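Section 3: Setting up your first breathing session

Before you start, charge the Cliner pebble fully. The light on the underside stays green when it is ready.

1. Choose a spot where you can sit or lie for 16 minutes. A firm chair is fine. If you lie down, put a folded blanket under your knees.

2. Hold the pebble in your palm and press the side button once. It will give two short pulses.

3. Open the Tillutwood app and tap Add a pebble. Type in the four-digit code from your welcome card, then tap Join. 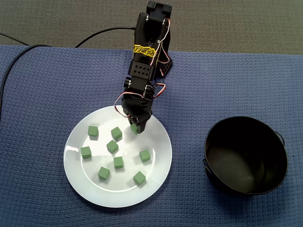
4. Pick a programme. Slow Evening is the gentlest and the one we suggest for your first week. Ruddock has longer out-breaths and suits people who have done some breathing practice before.

5. Rest the pebble on your breastbone or keep it in your hand. Breathe in as it swells and out as it softens.

Note: if the pulse feels too quick, hold the side button for three seconds. Each hold slows it by one step – there are five steps in all.
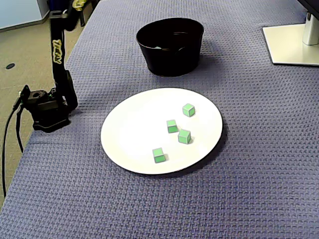
Ayten Yurt

6. When the session ends the pebble gives one long pulse. Stay where you are for a minute or two before getting up.

7. Wipe the pebble with a dry cloth and put it back on its charger.

Caution: do not use the pebble while driving or in the bath. Stop if you feel dizzy or your fingers tingle, and breathe normally until it passes. Speak to your doctor first if you are pregnant or have a heart or lung condition.

Note: the pebble stores 339 sessions. After that the oldest are written over, so sync with the app now and then if you want to keep your record.

For sound settings, go to Section 4.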